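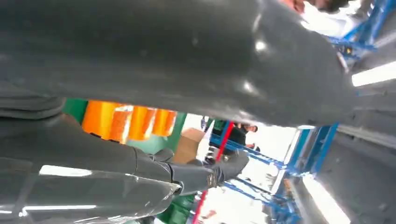
2. Describing a table for a sale catalog

Work from the floor up: feet, stretchers, legs, frieze, top. Give height, width and depth in that order, in centimeters. The Trulinport entry for the Vainio library table reads "oak, trestle base, 245 cm wide" – enough to identify it, too little to date it.

Repairs go in a separate line. Replaced stretchers are listed before patches to the top.
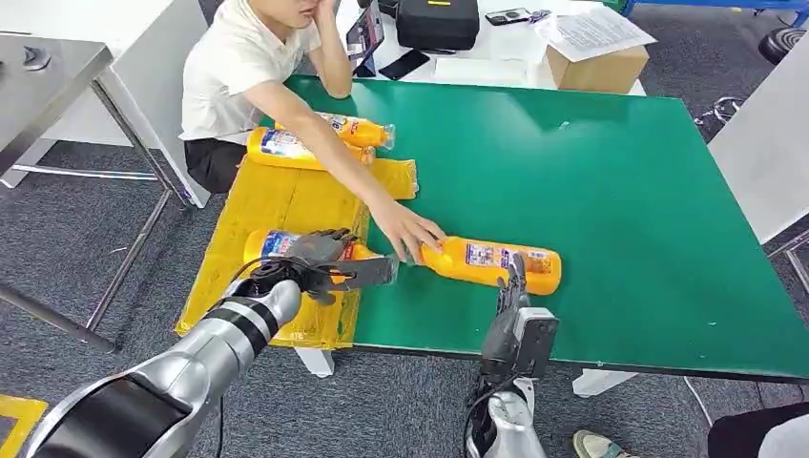 A later top on an earlier base is a "marriage" and must be called one. The Horetti side table, lot 123, was cataloged without the word, and the estimate of $900 had to be withdrawn.

Reading for section 3: Inside, August issue, the article on gateleg hinges.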